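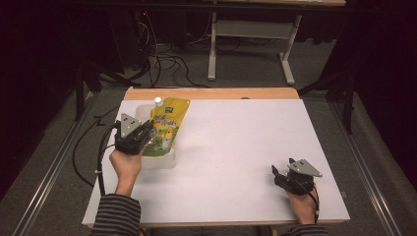
Do we need a written standard for recording sessions when everyone at the bench already knows the job?

We came down firmly in favor of one, and most of this report is about why it took us the whole winter to get it written. People who know the job still do it in slightly different ways, and a robot trained on their recordings learns all the ways at once, the careless ones included.

Progress report to the Ilten Fund, February 2019
Prepared by Bheki Hlongwane, Rosstead workshop

First of all, thank you for your patience with us over the change of plan in the autumn. We had promised you a bigger collection by now and a shorter rulebook, and you are getting it the other way round. I hope by the end of these pages you will feel, as I do, that the money was well spent.

Where we stand: 1,512 recordings have been made under the grant. Baiba Paulauskas has gone through every one of them against the new rules and set aside 152. Most of those failed on one point, which was that the operator had started moving before both grippers were being tracked. It is a small fault and an easy one to make when you are eager to get going, and I made it plenty of times myself.

The rules as they now stand ask four things of an operator. Both marker plates must be facing up and uncovered before the start. Cables are to hang clear of the work and never cross between the hands. Jaws are opened fully before the first approach. And the table holds only what the task sheet names, so coffee cups and phones go on the side shelf (this one caused more grumbling than the other three put together).
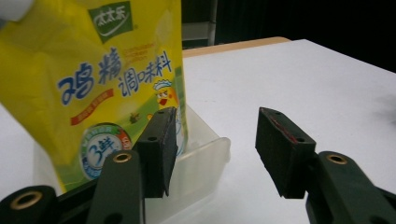

Our rules for objects took longer than our rules for hands, and I owe you some account of that. Vojtěch Machala wanted every item on the list to be a plain block or cylinder, easy to measure and easy to replace. Bohumila Jurčo argued for real groceries, and after a good many lunches she won him over. A bag of 太太乐 seasoning standing up with a clear plastic container is a harder thing to describe on a task sheet than a block, with all that bright yellow printing and a see-through wall to deal with, but it is much nearer to what a kitchen helper would have to cope with. So the standard now says that packaged goods keep their labels, that the sheet gives the product name as printed, and that see-through containers are noted as such — a line we added at Jozefína Pešek's suggestion.

We also tried the draft on people who hadn't helped write it. Our friends at Lodach were kind enough to work from the paper alone, with none of us there to explain, and sent back 55 comments. A few were about spelling. Many more were about the word "near," which we had used far too freely, and which has been replaced with distances wherever we could manage it.

Still to do before the next payment: a page on wear, covering when finger pads should be changed and who signs for it, and a shorter version of the whole thing to hang by the bench. Benedetti have offered to print the bench version at cost. Baiba would also like one more afternoon with the Lodach comments, and I have told her she may have two.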